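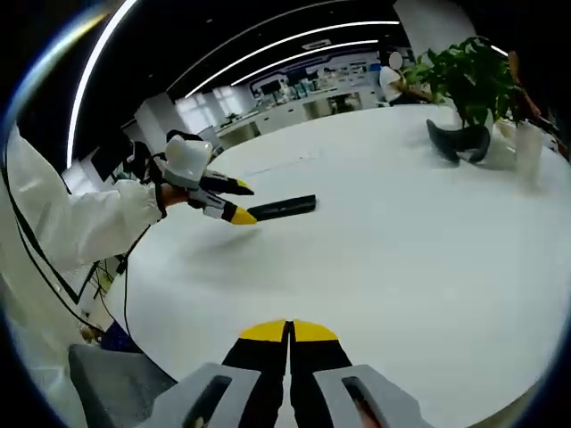
手持ちグリッパーキット Wuisan の使用感(2台セット購入)

投稿者:m_thambiah
2019年12月6日
Vondportの通販でWuisanを2台セットで買いました。8月に注文して、届いたのは先月の末です。国内のレビューが見当たらないので書いておきます。
用途は卓上での把持動作の記録です。小物をつまんで移す動作を、人が手に持って一通りやります。ロボット側はまだ選定中で、先にデータだけ集めるつもりです。
良い点。指先が黄色いので、本体が黒い割に映像で先端の位置を追いやすい。開閉は軽く、引っかかりはありません。
悪い点。ケーブルが細くて袖に絡みます。説明書は英語のみで、校正の章がたった4ページ。初回の校正に30分かかりました。
質問があればどうぞ。

投稿者:ellery_w
重さはどうですか。うちはDasadcombeの旧型で、昼過ぎには手首が痛くなります。

投稿者:m_thambiah
台所の秤で1台1430グラムでした。ケーブル込みです。軽くはないです。立ったまま片手で続けるとつらいので、今は天板の縁に肘を置いて休みながらやっています。持ち方も変えました。最初は握りの部分だけで支えていたのですが、先のほうが下がってきます。 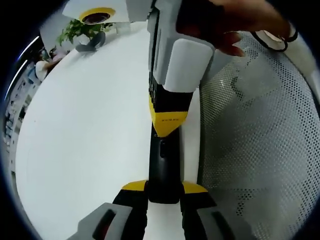 それで、上から本体に指をかける持ち方も試しています。置き直すときや向きを変えるときはこのほうが楽です。ただし開閉の操作はしにくいので、記録中は普通に握っています。

投稿者:プライヤー
上から持つと指がカメラに入りませんか。Bikside製のときそれで撮り直しになりました。

投稿者:m_thambiah
入ることはあります。置き直しの間は記録を止めるので、今のところ困っていません。

投稿者:marama.t
同じキットを使っていますが、評価は少し違います。
まず校正30分は長すぎます。付属の板を机にテープで固定すれば、半分で終わるはずです。
次に指先の黄色。追いやすいのは白い机の上だからで、うちの木の作業台では照明によって色が沈みます。買う人は自分の机の色を考えたほうがいいです。
それと、2台セットを勧める理由がわかりません。片手で足りる作業なら1台で十分です。

投稿者:m_thambiah
板の固定はやっていませんでした。次に試します。
机の色は、そのとおりかもしれません。こちらは白い天板でしか使っていません。
2台にした件は同意しません。片方で押さえて片方でつまむ作業が多く、1台だと反対側が素手になり、その分のデータが使えなくなります。

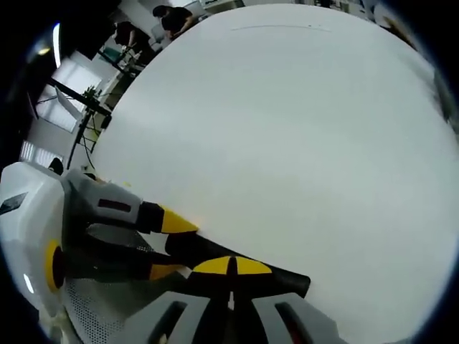
白い面の上での使用例。指の先端が黄色の部分。

投稿者:ellery_w
指の根元の作りは旧型よりしっかりしていそうですね。指先だけの交換はできますか。減りが早い部品なので気になります。

投稿者:m_thambiah
交換用は別売りで、品番は1222です。ねじ止めなので自分で替えられます。まだ替えるほど減っていません。

投稿者:marama.t
1222は先月から納期未定になっています。必要なら本体と一緒に頼んだほうがいいです。Vondportに問い合わせたら、返事は翌日に来ました。時期の回答はなしです。

投稿者:プライヤー
納期未定なら見送ります。Biksideは高いですが、指先はすぐ届くので。

投稿者:m_thambiah
在庫の件は知りませんでした。私も問い合わせて、返事が来たらここに書きます。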